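Camard Crossing Announcements

Scripts and audio for the safety announcements played at stations and grade crossings on the Camard light rail line. Maintained by Ea Brøndum. First put together in July 2019.

What is included

The set has 3492 short audio clips and the written script for each one. Clips are grouped by station: Hollholm, Sang, Atesby, and a general folder for messages used everywhere on the line. Most are in English. The general folder also has Spanish versions.

Topics are standing behind the yellow line, looking both ways at crossings, holding children by the hand on platforms, walking bikes across the tracks, and late-night service changes. Fare and parking messages are kept in a separate set.

Layout

audio/ WAV files, mono, one message per file
scripts/ plain text, same base name as the audio file
stations.csv station code, platform, speaker zone
log.csv date recorded, reader number, notes
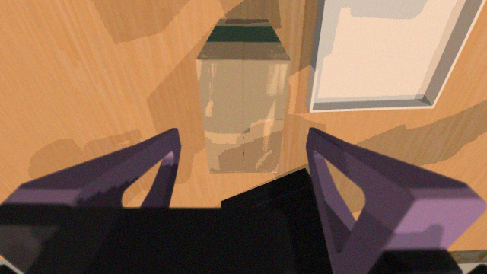
Rendered tabletop with carton, top view.

Length and timing

No clip is longer than 30 seconds. Crossing messages are kept short so they can finish before the gates are fully down. Each file starts with a half-second of silence. Please leave it in, or the first word gets clipped on the older speakers at Sang.

Recording notes

About 600 of the clips were read again in March after the platform numbers at Atesby changed. The old versions are in audio/retired and should not be loaded onto station equipment. Their scripts are marked RETIRED on the first line.

Reader 4 is noticeably quieter than the others. Levels were raised by hand for the Hollholm files but not for the general folder.

Known problems

- Some Spanish scripts are missing accent marks. The audio is correct.
- stations.csv lists two speaker zones for Sang platform 2. Use the first.
- The bike message for Hollholm still mentions the old ramp.

Use

Free to use for rider education, school visits and signage. Do not play the gate warning clips in public spaces away from the line. Send corrections to Ea Brøndum with the file name and the line that needs changing.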